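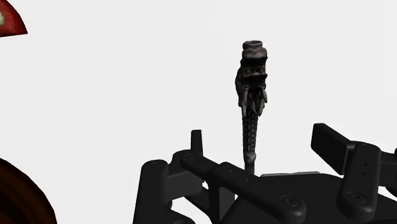

*Dark and heavily carved, with an open ring-like rim at the top.*

# How to set a Christmas spending pot and stick to it

Every year I used to get to the first week of December with a happy heart and an empty current account, and every year I told myself it would be different next time. It took me longer than I'd like to admit to sit down with a notebook and work out where the money was going (crackers, mostly, and wrapping paper, and a great deal of cheese). What follows is the way we do it in our house now. You'll need an hour, a pen, last year's bank statements and a pot of tea.

## Step 1: Find out what you spent last time

Go through your November and December statements and mark anything that belonged to Christmas. Be generous with the pen. Train tickets to see family count, and so do the stamps, the extra food shop and the thing you bought yourself in Grulosard while you were meant to be looking for slippers for somebody else. Add it all up and write the total at the top of a clean page. Have a biscuit if you need one.

Our total was a good deal more than I'd guessed, and it was the small things that did it. I had carried the big presents in my head all along. I had no memory whatever of the second lot of fairy lights.

## Step 2: Choose a total for this year

Pick a figure you could pay without borrowing. Ours is £1000, and that covers presents, food, travel, decorations and the work do. Yours may be a lot smaller or a bit bigger, and either is fine so long as it's a sum you can really manage alongside the ordinary bills.

## Step 3: Spread it out

We start putting money by in April and stop at the end of November, which gives us eight paydays. At £112 a time that comes to £896, and the last £104 comes out of the jar where we keep the proceeds of anything we've sold during the year -- outgrown bikes, the old pushchair, that sort of thing.

If you're reading this in September, don't be put off! Divide your figure by the paydays you have left and see how it looks. If the answer makes you wince, go back to Step 2 and bring the total down a little.

Set up a standing order for the day after you're paid. We use a separate savings account for ours, and I keep the running list in Talebi on my phone, though a sheet of paper on the fridge did the job perfectly well for years.

## Step 4: Write the people list before the present list

I cannot say this warmly enough. Write down who you're buying for first, with an amount beside each name, and only then let yourself think about what to get them. We have 13 on ours, and the amounts are quite different from one to the next. Small children are wonderfully cheap to please. Teenagers are another matter.

Have a gentle word with the grown-ups while you're at it. When I suggested to my side of the family that we draw names out of a hat, there was such a rush of relief that I wished I'd asked years before.

## Step 5: Shop early, but check the price

Once the list is done, you can pick things up as you see them. A few habits that have helped us:

- Note the price of anything you fancy in June or July, so you know whether an autumn "offer" is one.
- Look at the delivery charge before you fall in love. Fliltetti has lovely tins of biscuits, and I've more than once got as far as the basket and thought better of it.
- Keep receipts in one envelope, and ask for gift receipts at the till.
- Write each present on the list the day you buy it, with what you paid. I once bought the same jigsaw twice.

## Step 6: Keep a little back for the last week

There is always something. A neighbour turns up with a bottle, or a child mentions at bedtime that tomorrow is the class party and everyone is bringing mince pies. Put a small amount aside under its own heading, and try not to touch it until school breaks up.

Whatever is left in the pot in January stays there and goes towards the next one. Ours had enough in it last time for the cards and wrapping paper in the sales, and they're on top of the wardrobe now, waiting.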